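Visit to the Ollard Demonstration Laboratory, Basport

In May a delegation from the Tanasarn Institute was received at the Ollard laboratory in Basport. The purpose of the visit was to study how the laboratory gathers examples of everyday handling tasks for Jetusora, its learning system for two-armed machines. The delegation was welcomed at 9.30 by Tín Hà, head of data collection, and was then taken to the recording area on the ground floor.

Demonstrations are given by trained staff using a pair of hand-held grippers. No robot arm is needed at this stage. The operator handles ordinary goods with the same type of jaws that the machine will later use, and the movements are stored together with the views from the cameras. Members of the delegation were asked to remain behind the marked line while recording was in progress.
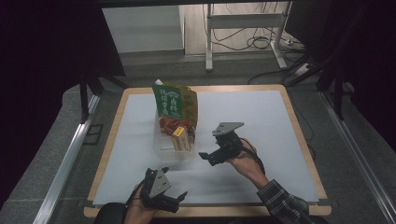 A gripper in each hand at the work table, with packaged food in a clear container.

Tùng Ninh, who supervises the sessions, explained the working day. Each operator completes 60 demonstrations in a shift, with two breaks, and changes task at midday. Items are moved between demonstrations so that the system does not learn a single fixed layout. Operators are told to work at a steady pace and to correct a poor grasp in the normal way. Such corrections are kept in the record and labelled afterwards by a second member of staff.

The delegation then moved to the review room, where the views from the grippers themselves are checked. These show the fingers and whatever lies close to them, and the laboratory regards them as its most useful source for learning when to close on an object. 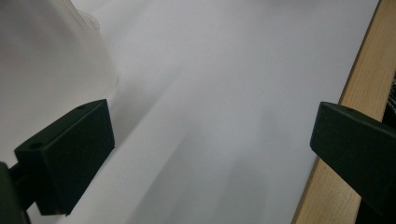
Gripper view: the fingers open over the white surface.

Mr Ninh noted that pale or cloudy plastic on a pale surface is among the harder cases for the system, as the outline of the object is faint. The laboratory has therefore asked for more demonstrations with such packaging. Of the tasks planned for the present series, 51 have been approved for recording. The delegation asked to receive the written task list, and Ollard agreed to supply it.
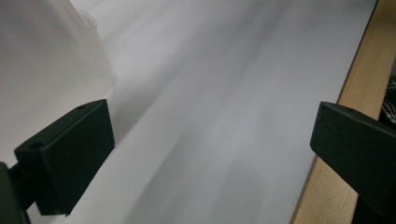
Are demonstrations with mistakes removed from the collection?
Only those in which a camera has failed or the operator has stopped before the end of the task. The remainder are kept with a label stating what went wrong.

The visit closed at 12.15. The Institute thanks Ollard for its hospitality and expects to receive its colleagues at Tanasarn later in the year.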